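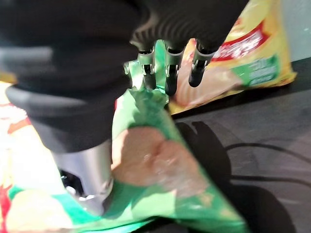

**Uveo orders a second season of "Woo," against the advice of its main character**

EDLEY, September 10, 2018. Streaming service Uveo has renewed the workplace fantasy "Woo" for a second season of 4 episodes, to begin filming next month and premiere in December. The first season ended with its hero dead, his office flooded and the title card on fire, which the writers had taken as a fairly firm goodbye.

"We wrote an ending," said series creator Annelore Pfeiffer. "I was proud of it. Then Uveo called, and I found I was prouder of a second season."

For those who missed it, "Woo" follows a junior clerk at the Bureau of Unanswered Wishes, where 859 years of paperwork has piled up and the only working stapler belongs to a demon. Assigned to close the oldest case in the building, he falls in love with the woman who filed it. She would like her wish granted first. The romance moves at the speed of government.

Season two picks up the morning after the flood. The clerk is still dead, a condition the Bureau treats as a scheduling issue, and he has been transferred to Appeals. His new supervisor is a retired river spirit with strong feelings about lunch breaks. The woman has filed again, in triplicate.

Kerstin Hollmann returns as director, having handled every episode of the first season, including the one set entirely in an elevator.

"People ask if there will be another elevator episode," said Hollmann. "There will be a staircase. I'm told that's growth."

The series is produced by Forileo, which also made the first season and has kept most of the sets in storage. The exception is the records room, which did not survive the flood scene and is being rebuilt with 68 new filing cabinets. Forileo confirms that the drawers will open this time, a request made by the cast on several occasions and in writing.

Casting for the river spirit will be announced when the contract is signed. The demon is coming back. Negotiations over the stapler were brief.

Viewers who want to catch up can stream all of season one on Uveo now. A director's cut of the finale, running 100 minutes and containing one additional joke, will be added before the premiere.

**About Forileo**

Forileo makes scripted television in Edley, mostly about people who work in offices and would rather not. "Woo" is its first series to be renewed and its second to involve water damage.

Press screeners will be sent on request once there is something to screen.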